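Chapter 6
Sorting and Containing Small Pantry Goods

Learning objectives
After completing this chapter, the student should be able to group small goods by form and frequency of use, select a container for each group, and record the arrangement so that another person can restore it.

6.1 The problem of small items

Large pantry goods such as flour, rice and canned vegetables are seldom lost. They occupy a fixed part of the shelf and are easily seen from a distance. Small goods behave differently. A packet of sauce, a jar of spice and a spoon can all fit behind a single cereal box, and in a shared kitchen they tend to migrate there.

Helmy and Metwally, in their study of the staff kitchen at Plovmont, logged 133 small items stored on open shelving. Of these, 86 were found in a place other than the one assigned to them. After the shelves were fitted with open bins, the number fell to 10. The items themselves were unchanged - only the boundaries between groups had been added.

6.2 Grouping by form

The first sort is made by form, before any thought is given to shelf position. Three forms account for most small pantry goods: utensils, condiments and packaged dry meals. Utensils are long and rigid and do best in a rectangular bin in which they can lie flat or at a slant. Condiments vary in height and shape, and a shallow tray keeps the short ones from being hidden by the tall ones. Instant noodles and similar packages are light and bulky and need a bin with some depth. 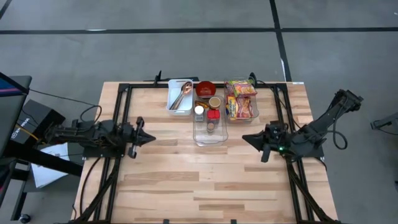 Clear plastic is preferred for condiments and dry goods, as the contents can be checked without lifting the container. Utensils may be kept in an opaque bin, provided that the top is open. A bowl is not a storage container in this scheme. It is treated as a serving item and is given its own position beside the bins.

6.3 Order of placement

Containers are set out in a single row along the far side of the work surface before they are filled. The near side is left free for sorting. Each item is then moved once, from the unsorted group to its container. Items that fit no group are held back until the row is complete; Van Leeuwen calls this the remainder, and recommends that it be reviewed in April and again in the fall.

Key terms
Form: the shape and rigidity of an item, apart from its contents.
Remainder: items left over after the first sort.
Row: the line of containers as set out before filling.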